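Zwischenbericht der Robotik-AG an den Förderverein, Stand 2. April 2020
Projekt »Regal«, gefördert aus dem Topf Goletti
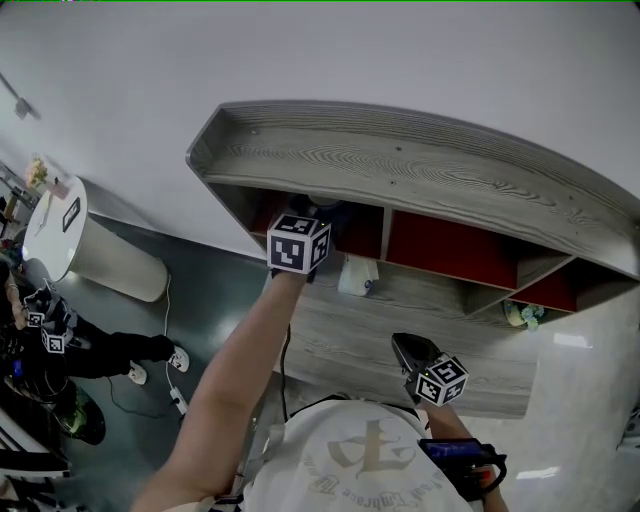
Dariusz Mazurek hat den Entwurf dieses Berichts vorab gelesen und lässt ausrichten, ihm fehle darin der Roboter. Im Antrag habe »Roboter« gestanden, und zwar schon in der Überschrift.

Der Einwand ist berechtigt, und ich beantworte ihn lieber gleich als auf der letzten Seite. Im Antrag vom Dezember haben wir zugesagt, dass ein Arm bis zum Sommer kleine Gegenstände in ein Regal räumt und wieder herausholt. Bevor er das kann, muss es ihm jemand vormachen, und zwar oft. Das erledigt die AG zurzeit von Hand: Greifer nehmen, Würfel mit den Markern dran, ins Fach fassen, zurück auf Anfang. Die Jugendlichen hatten sich unter Robotik etwas mit mehr Funken vorgestellt. Abgemeldet hat sich trotzdem keiner.

Zum Stand der Aufnahmen. Zugesagt waren 800 brauchbare Durchgänge, vorhanden sind 778. Die fehlenden wären längst im Kasten, hätten wir nicht einen ganzen Nachmittag mit verdrehtem Marker aufgenommen. Der Würfel saß fest, er saß nur falsch herum, und die Auswertung war der Ansicht, die Hand greife von hinten durch die Wand. Seitdem wird vor jeder Runde kontrolliert, und zwar von jemandem, der den Würfel nicht selbst montiert hat. Die verdorbenen Aufnahmen sind in der genannten Zahl nicht enthalten.

Das Regal selbst hat sich bewährt. Ikechukwu Ekwueme hatte im Herbst für ein Modell mit gleich großen Fächern geworben, das wäre einfacher gewesen. Die Gruppe hat ihn überstimmt, mit dem Argument, zu Hause habe auch niemand gleich große Fächer. Dafür ist das rechte Fach jetzt bei allen unbeliebt: Es ist kleiner, liegt tiefer, und man stößt mit dem Greifer gern am Rand an. Ekwueme erwähnt das gelegentlich.

Die Auswertung läuft auf dem Rechner, den wir intern Suldale nennen und der seinem Alter entsprechend arbeitet. Ein Durchlauf über alle Daten dauert 3 Nächte. Das erste Modell, Trandum, fand die Fächer, ließ aber vor dem Regal grundsätzlich los. Der Nachfolger Yatsenko lässt nicht mehr los, auch dann nicht, wenn er soll. Wir werten das als Fortschritt. Beide wurden bisher nur in der Simulation erprobt.

Zum Geld. Von den bewilligten Mitteln sind 50 Prozent ausgegeben, fast alles für Greifer, Marker und Speicherplatten. Ein kleinerer Posten heißt in der Abrechnung »Klettband« und ist auch Klettband. Die Belege liegen vollständig bei, einer davon mit Kaffeerand, aber lesbar.

Die Schule ist derzeit geschlossen, Aufnahmen ruhen also. Die Gruppe sichtet so lange von zu Hause aus das vorhandene Material und schneidet Anfang und Ende der Durchgänge sauber zu. Das ist die Arbeit, um die sich bisher alle gedrückt haben, mich eingeschlossen. Den Termin für die Vorführung am echten Arm können wir im Moment nicht halten und bitten darum, ihn offen zu lassen. Mehr Geld brauchen wir dafür nicht, nur die Erlaubnis, die zweite Hälfte auch später im Jahr noch auszugeben.

Offen ist außerdem, wer das rechte Fach übernimmt, wenn es weitergeht. Freiwillige gibt es noch nicht.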